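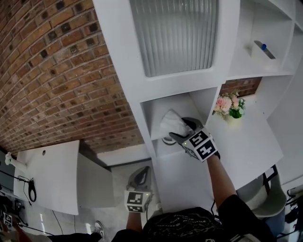
Halvard Lindqvist writes that the cubbies should be cleared out completely before any decision is made about what belongs in them, and he asks that this be recorded as the position of the Vovthorpe members.

Shared Spaces Forum > Vovthorpe > Storage and Tidying
Topic: Open cubbies in the white shelving unit, proposed standard
Started by Lelbridge_Desk

Lelbridge_Desk
March 7, 2018
Posts: 700

Thank you to Mr. Lindqvist for his early response, which was received by email and has been placed at the head of this thread at his request.

Members are invited to comment on the care of the white built-in shelving along the brick wall. The unit has both closed and open storage. The cupboard with the ribbed frosted glass door has given rise to no complaints. The open cubbies have. Cloths are left in them crumpled, plastic bags are pushed in on top, and small articles end up underneath where they are easily forgotten.

The proposed standard is as follows. Cloths are to be folded or taken away for washing. Plastic bags are not to be stored in open cubbies. Small articles are to be placed in a lidded container on an upper shelf. The counter is to be kept clear, with the exception of the vase of flowers.

Comments will be accepted in this thread until the end of the month.

herath_annex
Posts: 152

The Herath members have read the proposal and support it in part. We do not agree that plastic bags should be prohibited altogether. A bag is the most practical means of collecting loose items when a cubby is being emptied, and it is inconvenient to walk to the supply cupboard each time one is needed. We would suggest that a single clean bag be permitted, folded flat, at the back of the lowest cubby.

Ruan Tshabalala
Posts: 5

I must respectfully disagree with the previous poster. The cubbies have no back panel. Anything placed at the rear sits directly against the brick, and the brick is old and uneven, with white paint or plaster residue on it that may come away as grit. A bag or cloth stored there would need to be shaken out before use. If a bag is to be kept at all, it should be kept near the front.

I would also ask that the standard address the brick itself. Brushing it down twice a year would do more for the condition of the shelves than any rule about folding.

Lelbridge_Desk
Posts: 701

Mr. Tshabalala's point about the open backs is accepted. The wording will be amended to read "no article is to be stored in contact with the brick."

On the matter of brushing, the cleaning schedule already provides for this in December. A second date can be considered, subject to the availability of a soft brush and dust sheets. Members should not use a wet cloth on the brick, as the residue smears and is then difficult to remove from the white panels.
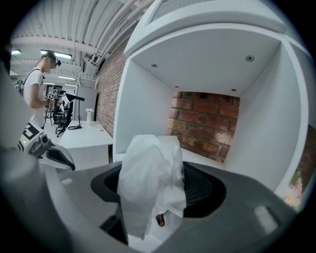
With regard to plastic bags, the desk remains of the view that they should be removed from the open compartments. They do not hold a fold, they slide forward, and they conceal whatever is beneath them. The objection raised by Herath is noted and a compromise may be possible. Please continue to post.

herath_annex
Posts: 153

We thank the desk for its reply. Would a hook on the inside of the cupboard door be acceptable? Two or three bags could be hung there out of sight.

Clarnance_Stores
Posts: 2166

A hook should not be fixed to that door. The glass panel is held in a narrow frame and we would be reluctant to see any screw put into it. An adhesive hook on the inner side wall of the cupboard would be suitable and can be supplied on request.

We would add a note on cloths. Members frequently fold a used cloth and return it to the shelf, where it is taken for a clean one. Folding should therefore be reserved for clean cloths only. Used cloths go to the wash the same day, without exception.

Halvard Lindqvist
Posts: 88

I have no objection to the adhesive hook. I do maintain my original position. The discussion has moved on to where bags and cloths should be kept before anyone has established what is in the cubbies at present. Empty them, wipe the panels, set everything out on the counter, and return only what has a stated use. The flowers can be moved for an hour.

Ruan Tshabalala
Posts: 6

I support Mr. Lindqvist on the order of work, although I consider the counter too small for the purpose once the vase is allowed for. The white table would serve better. Care should be taken with the small round hole in its top, as pens and screws are readily lost through it.

Lelbridge_Desk
Posts: 702

The table may be used. The amended standard will include the clearing of all open cubbies as a first step, the restriction on contact with the brick, and the adhesive hook for bags. The same-day rule for used cloths will be added under its own heading.

Herath members who still wish to keep a bag in the lowest cubby are asked to submit their reasons in writing.

herath_annex
Posts: 154

Our reasons will be submitted. We continue to believe that one bag, neatly kept, would cause no difficulty.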